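Plillero Belt Set: data card

Version 3, prepared by the student robotics club at Vasconcelos for the Bomska manipulation contest. Last edited 28th May.

Summary

Plillero is a small first-person video set of one household-scale task: taking a weightlifting belt off a wall hook and hanging it back up. It was recorded for the deformable objects track of the contest, where teams train a two-arm policy on human clips and then run it on the Arkier platform. The set holds 3101 clips. All were recorded by club members in a gym, with a head camera and bare hands.

Task definition

A clip starts with the belt on the hook and both hands at the side of the body. It ends when the belt has been rehung and both hands have let go. Drops are kept and flagged. Clips in which the wearer steps away from the wall are removed.
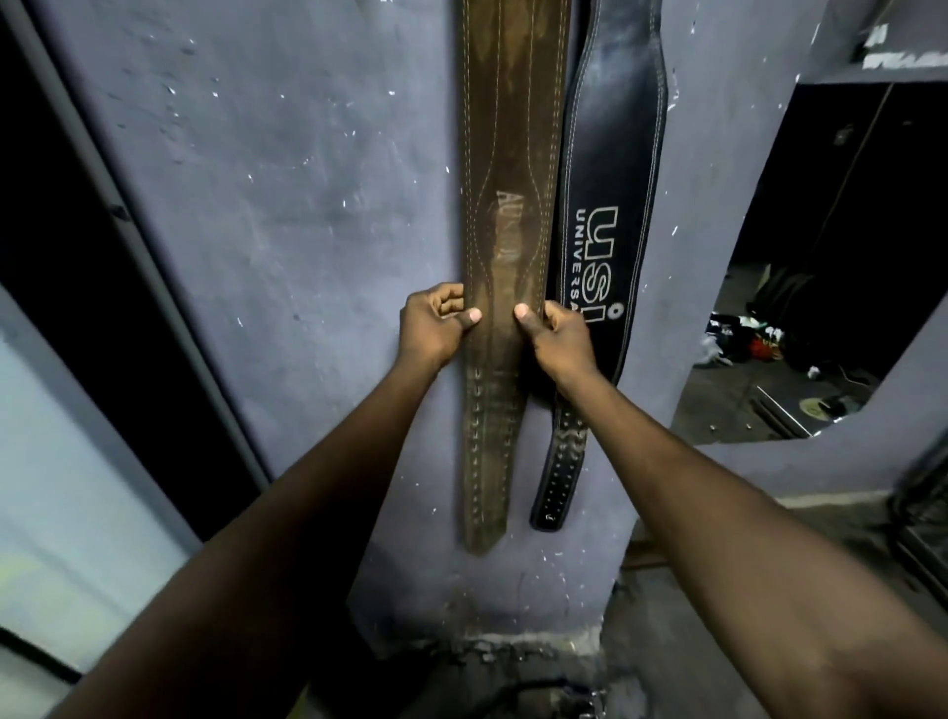

Grasp labels are assigned per hand, per segment. The default label for the lift segment is edge pinch, with the thumb on the front of the leather and the fingers behind it. Contact with a neighboring belt is recorded in its own field, neighbor_contact, as the belts hang close enough to overlap: a right hand on the edge of the brown belt can cover part of the black one. The field takes the values none, touch and occlude. Occlude does not imply touch. Where the annotator could not decide, the value is touch, and the clip is listed in ambiguous.txt.

Files

clips/ holds the video, one file per clip
labels/ holds one JSON file per clip with segment times and grasp labels
splits/ holds train, validation and test lists
ambiguous.txt lists clips with an uncertain contact label
tools/ holds the viewer and the label checker

Run the label checker before submitting any change. It rejects overlapping segments and missing hand fields. It does not check whether a grasp label is correct.

Segments

Each clip is divided into up to 5 segments: reach, lift, hold, align, release. Hold may be absent. Align starts when the upper end of the belt is brought toward the hook and ends at first contact with the metal. For belts hung by the buckle, a pinch on the prong is labeled buckle pinch even if the same hand also touches leather.
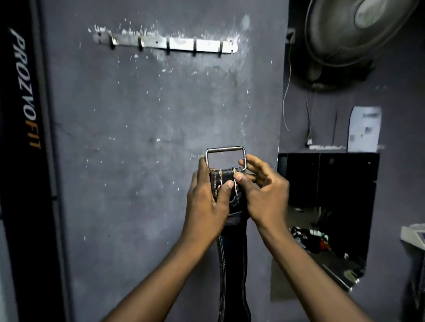 Arkier wrote after the first release that the align segment was too short to be useful for training, and that in their runs the policy learned to approach the hook but stopped before contact. They asked for the segment to begin earlier, at the moment the upper end starts moving toward the wall. Version 3 adopts this start point. Labels from version 2 are kept in labels_old/ and should not be mixed with the new ones.

Splits

The test split has 57 clips and was fixed before any labeling was done. Train and validation were drawn at random from the remainder. Wearers are shared between splits, so test scores do not measure transfer to a new person. Contest scoring uses a separate set that is not distributed.

Known problems

The lens bends straight lines strongly near the edges of the image. No correction has been applied, and calibration files are not included. Hands often hide print on the belt, so print should not be used as a tracking target. Hook contact is sometimes outside the view; in that case the align end time is an estimate and the field end_estimated is set to true.

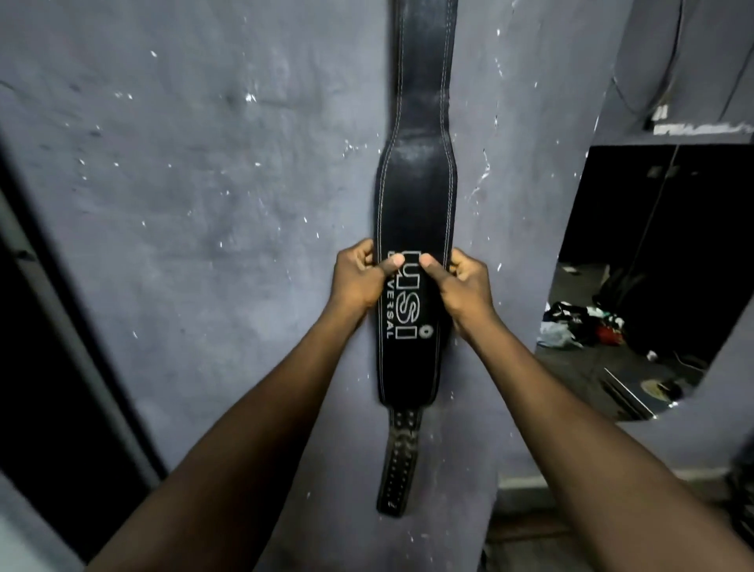

Figure 3. Two-hand edge pinch on the padded section, thumbs in front.

Baseline

The club baseline is a small behavior cloning model trained for 2000 steps on the train split, with images scaled down and no depth input. It predicts segment and grasp label only. Joint targets for the arms are left to each team. Weights and the training script are in the contest repository under baseline/plillero.

Use

The set may be used for coursework, the contest and non-commercial research. Changes to labels should be sent as a patch against labels/, with the clip number in the title.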